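Saha-Tisch: simulierte Episoden für Greif- und Ablageplanung
README zum Datenpaket, Stand Juli 2022

Worum es geht

Das Paket enthält 1000 gerenderte Episoden, in denen ein Arm mit Parallelgreifer an einem Tisch mit Alltagsgegenständen arbeitet, dazu die Auswertungsskripte und die Konfiguration des Planers (Githam, Zweig "tabletop"). Gedacht ist es zum Vergleichen von Planungs- und Wahrnehmungsmodulen unter gleichen Startbedingungen. Wer eine Aussage darüber sucht, wie sich ein Modul auf einem echten Arm verhält, findet sie in diesem Paket nicht. Wir haben das mehrfach gefragt bekommen, deshalb steht es im ersten Absatz.

Kameras

Jede Episode hat zwei Ansichten, eine Draufsicht und eine Nahansicht am Greifer. Beide werden getrennt gerendert und über den Simulationsschritt zugeordnet. Die Draufsicht ist für die Lageschätzung die bequemere: glatte braune Platte, weiches Licht, kaum Schatten. Genau deshalb sollte man guten Zahlen auf dieser Ansicht misstrauen. Ein Segmentierer, der nur Farbe gegen Braun trennt, kommt mit solchen Bildern weit und hat von Objekten trotzdem nichts verstanden.

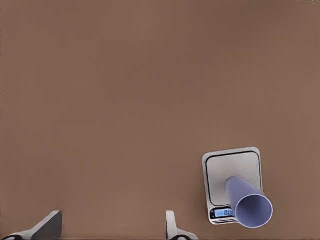

Anwara Sivakumar
Planung und Auswertung, Projekt Saha-Tisch

Umgekippter Becher, Waage darunter, Anzeige zum Teil verdeckt: An solchen Konstellationen scheitern die Lageschätzer, die wir ausprobiert haben, auffällig gern. Das Modell aus dem Hargate-Zweig liefert für liegende Becher oft eine aufrechte Pose mit hoher Konfidenz. Die Konfidenz ist nicht kalibriert, auch wenn die Ausgabe zwischen 0 und 1 liegt und nach Wahrscheinlichkeit aussieht. Wer darauf Schwellwerte setzt, sollte vorher selbst nachmessen.

Die Waage ist in der Simulation ein starrer Körper mit gezeichneter Anzeige. Der Ziffernwert ist eine Textur und wird nicht aus den Kontaktkräften berechnet. Bitte keine Erfolgskriterien daran hängen und auch keine Texterkennung darauf auswerten. In einer früheren Fassung haben wir genau das getan und die Zahlen im April zurückgezogen.

Inhalt des Pakets

episodes/ enthält je Episode Bilder beider Kameras, Gelenkwinkel, Greiferöffnung und Objektposen
splits/ enthält die Aufteilung: 888 Episoden zum Training, der Rest zum Testen
planner/ enthält Parameter für Bahnplanung und Kollisionsprüfung
tools/ enthält Abspielprogramm, Metriken, Konvertierung
known_issues.txt wird gepflegt, bitte vor dem Melden lesen

Die Objektposen stammen direkt aus dem Simulator und sind damit exakt, was kein Sensor je sein wird. Der Schalter --noisy-poses in tools/ legt ein einfaches Rauschmodell darüber. Es ist unabhängig je Schritt gezogen und darum zu freundlich: Echte Fehler halten sich über viele Schritte in dieselbe Richtung. Ein besseres Modell haben wir nicht, und das alte als "realistisch" zu bezeichnen, wie es in der ersten README stand, war falsch.

Planer

Githam plant im Gelenkraum und prüft Kollisionen gegen vereinfachte Hüllkörper. Für konische und dünne Teile sind die Hüllkörper zu groß. Der Planer verwirft dadurch Griffe, die geometrisch möglich wären, und meldet "keine Lösung", obwohl es eine gibt. In der Statistik erscheinen diese Fälle unter plan_failed zusammen mit den echten Fehlschlägen. Eine Trennung ist in der Ausgabe bisher nicht vorgesehen. Mit --exact-mesh wird gegen das volle Netz geprüft, was die Laufzeit spürbar erhöht und beim Nachplanen im geschlossenen Regelkreis kaum zu gebrauchen ist.

Der Startwert des Zufallsgenerators ist 44. Mit anderen Startwerten verschiebt sich die Rangfolge der Planervarianten, und zwar stärker, als uns lieb ist. Wer eine Variante zur Siegerin erklärt, sollte mehrere Startwerte zeigen. Ein einzelner Lauf mit der Voreinstellung taugt nur zur Kontrolle der Installation.

Wahrnehmung aus der Nähe

Die Nahansicht ist die unbequemere und aus unserer Sicht die nützlichere. Ein Gegenstand kann einen großen Teil des Bildes füllen und oben wie unten darüber hinausragen, während Teile des Greifers den Rest verdecken. Der Tiefenschätzer von Drollomham nimmt an, dass der Umriss vollständig sichtbar ist, und gibt in solchen Fällen eine Entfernung aus, statt die Schätzung abzulehnen. Bei der gelben Senfflasche kommt hinzu, dass der Körper glatt ist und kein Etikett trägt. Merkmalsbasierte Verfahren finden dort wenig Halt.

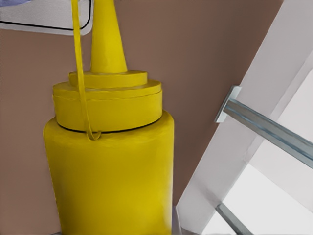
Metriken

success_rate zählt eine Episode als Erfolg, wenn das Zielobjekt am Ende innerhalb der Toleranz liegt. Wie es dorthin gekommen ist, spielt keine Rolle. Geschobene, gefallene und zufällig richtig gerollte Objekte zählen mit. Afroza Chowdhury hat dafür die strengere Variante success_strict geschrieben, die zusätzlich einen gehaltenen Griff verlangt. Wir empfehlen, beide Werte anzugeben. Eine Arbeit, die nur den ersten nennt, lesen wir mit Vorsicht, eigene frühere Berichte eingeschlossen.

plan_time misst die reine Rechenzeit des Planers. Laden der Netze und Bildverarbeitung sind nicht enthalten.

Installation und Aufruf

Benötigt wird Python ab 3.8. Das Paket mit pip install -e . im Wurzelverzeichnis einrichten, danach:

python tools/replay.py --split test --seed 44
python tools/evaluate.py --metric success_strict --workers 2

Mit mehr als 2 Prozessen sind die Ergebnisse derzeit nicht reproduzierbar. Die Ursache ist offen, vermutet wird ein gemeinsam genutzter Zwischenspeicher in der Kollisionsprüfung.

Mitarbeit

Fehlerberichte bitte mit Episodennummer, Startwert und vollständiger Planerausgabe. Änderungen an den Metriken nehmen wir nur an, wenn die alten Werte weiter berechnet werden können. Fragen zu den Metriken gehen an Afroza Chowdhury, alles andere an Anwara Sivakumar.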